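Start | Projekte | Galerie | Werkstatt | Kontakt

Küchenzelle Grestell: Einrichtung und Pflege

Der Simulationsaufbau Grestell läuft bei uns in Loditham seit Februar. Ein Arm, eine Arbeitsplatte, ein Schneidebrett, dazu Gemüse zum Greifen. Panagiotis Tsoukalas betreut die Szene und hat auch die Gelenkgrenzen eingetragen. Vor jeder neuen Versuchsreihe wird der Arm in die Grundstellung gefahren und der Nullpunkt am Handgelenk geprüft. Weicht er ab, laden wir die gespeicherten Werte neu.

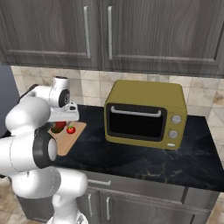 Beim Greifer haben wir am längsten gesucht. Die Finger drangen anfangs in das Brett ein, weil dessen Kollisionskörper zu niedrig saß. Er liegt jetzt 3 mm höher, und die Anfahrt von oben endet mit einem kurzen Halt. Die Reibwerte für das Gemüse stehen in einer eigenen Datei und werden nur dort geändert.

Nach der Umstellung liefen 167 Durchgänge ohne Abbruch. Die Rechenzeit je Durchgang beträgt bis zu 14 Sekunden. Die Regler stammen aus dem Paket Koutsoukos, Version 5. Ältere Stände bitte nicht mehr einspielen, die Vorzeichen am Handgelenk sind dort vertauscht.

Stand: 13. Februar 2020

Zurück zur Übersicht | Weiter: Fleltena

Kommentare

mbrandt: Gilt die Änderung am Brett auch für Fleltena?

P. Tsoukalas: Nein, dort ist die Höhe von Anfang an richtig eingetragen.

jule_k: Das mit den Vorzeichen hat mich einen Nachmittag gekostet. Danke für den Hinweis.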